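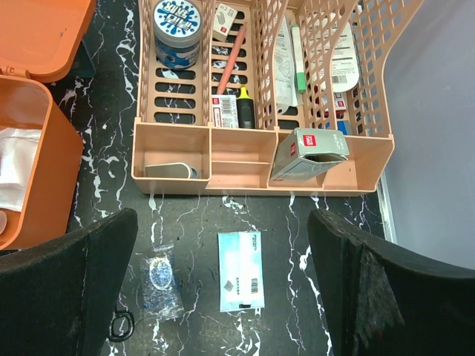

About Luvgate

Welcome, and thank you for stopping by. We are Luvgate, a small school for people who would like a calmer home and don't quite know where to begin. We teach drawer sorting, desk tidying, cupboard clearing and all the humble jobs that never make it onto anybody's calendar, and we have been happily doing it for 7 years now from two sunny rooms above the bakery on Tromholm Street. (If you come on a morning class you will smell the bread the whole way up the stairs, and yes, we do send someone down for rolls at the break.)

How we started

Luvgate began at a kitchen table one wet March, with a drawer that would no longer close. It had pens in it, and batteries, and birthday candles, and three rolls of tape with no findable end, and what was supposed to be ten minutes of straightening up turned into a whole evening. By the end there was one friend helping, then two, then a neighbor who had come over to return a casserole dish and stayed until eleven. The next week the neighbor asked if we would all come and do hers.

We did, and then we did her sister's craft closet, and somewhere along the way it occurred to us that people were enjoying the company as much as the clear drawer. Sorting alone is a chore. Sorting with other people around a big table, with coffee and somebody's funny story about an old receipt, is a pretty nice way to spend a morning. The school grew out of that, and the big table is still the heart of it.

What we teach

Our most popular class is still the very first one we wrote, and it is called Kettle. The name comes from the rule that you may only start on a job you could finish while the kettle boils and the tea cools. Students bring one drawer's worth of things from home, in a bag or a shoebox or the drawer itself, and we spend the morning giving each item a place. We work mostly with small stuff: pens and highlighters, markers, little boxes, jars, packets, things still in the wrapper from the store. Small things cause a surprising amount of trouble in a house, and they are a gentle place to practice, as very few people get teary over a highlighter.

We are fond of divided organizers, the kind with long compartments for pens and shallow ones for odds and ends. A long section will take a marker lying down, and it will also take that crinkly package you haven't opened yet, the one that slides around and covers everything else when it's loose in a drawer. Slotted floors and perforated sides are nice too - crumbs and pencil dust fall through, and you can wipe underneath in a moment. We like cheerful colors, peach and orange especially, though a plain white tray or a cut-down cereal box will do the same job and we would never send anyone out shopping before they have sorted what they own.

One habit we teach early is to leave a little floor showing. New students tend to fill every compartment right up to the end, and it looks wonderful for a day or so. Then a new pen comes home from the bank and there's nowhere to put it! A bit of empty space beside the jar, or at the end of a row, gives the next thing somewhere to land.

After Kettle, many of our students go on to Prundar, our longer course. Prundar meets on weekday evenings and takes on a whole room, one corner at a time, with homework in between. It's a friendly group and the homework is never checked, although people do seem to enjoy bringing in the tale of how it went. We cover desks, pantries, bathroom shelves, the hall table where the mail piles up, and the big one, which is paper.

How a class goes

We keep the groups small, and there are usually more chairs than students, so there's room to spread out. Everything comes out of the bag and onto the table first. We ask people to put like with like before they pick any container at all, and to keep hold of each thing long enough to decide about it. Then come the tall things and the long things, since those are fussy about where they fit, and the flat little packets go in last. We save a bin for whatever belongs in some other room, and that bin goes home with you.

There is no throwing away in the first hour. We feel strongly about this. Plenty of our students have been scolded about their clutter at one time or another, and they arrive half expecting to be scolded by us as well, and it does us good to watch their shoulders come down when they find they can simply put things in order and keep every one of them. If something needs to go, it tends to become plain by lunchtime.

Who comes

All sorts of people! We have had retired teachers, new parents, college students with one desk and no shelves, and a gentleman who came for the rolls and ended up taking Prundar twice. A good many come in pairs. You do not need to be messy to join us and you certainly do not need to be neat. Children are welcome at the Saturday family table, and they are often the best sorters in the room, with very firm opinions about which pens belong together.

Visiting and signing up

A Kettle morning costs 40 dollars, with coffee, tea and the use of our trays included. You are welcome to climb up and look around before you decide on anything, and the door at the top of the stairs is open whenever a class is on. Our lending shelf is just inside it, with dividers, bins and baskets you can take home and try for a month before you buy your own. Please bring them back wiped, and if you have peeled off a label, pop a new one on from the roll by the sink.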